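Search this site

Wallstead, January

Barbara Wieczorek had 191 folding runs to label and a report due to Kravets by the end of the month. The method was simple. A person held a gripper in each hand and folded clothes on a bed, and the policy learned from what the gripper cameras saw. They called it Gakorel, after nothing in particular.

She had pulled 169 of the runs into the training set. The other ones she kept in a folder named "later."

The result bothered her. Gakorel folded shirts well in the lab and badly in apartments. She had blamed the light, then the fabric. On the second night she stopped reading the numbers and watched the home runs one after another, with the sound off.

In the lab every bed was bare. At home there were cushions, a curtain, a rolled blanket pushed up against the wall. She had thrown most of those runs out herself — too much clutter, her own note said.

She opened "later" and found one with black jeans, folded thick, a swirl stitched on the back pocket. The jaws were wide open beside them. She ran it at half speed and thought of her mother's room in Vistatmont, where things were always being moved to the back of the bed.

Then she changed the label from "reject" to "keep" and started the next one.

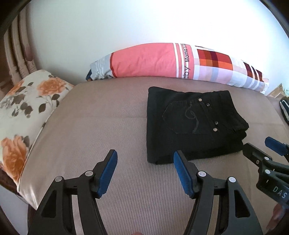
The Second Report

Kravets read it standing up and asked for 10 more homes.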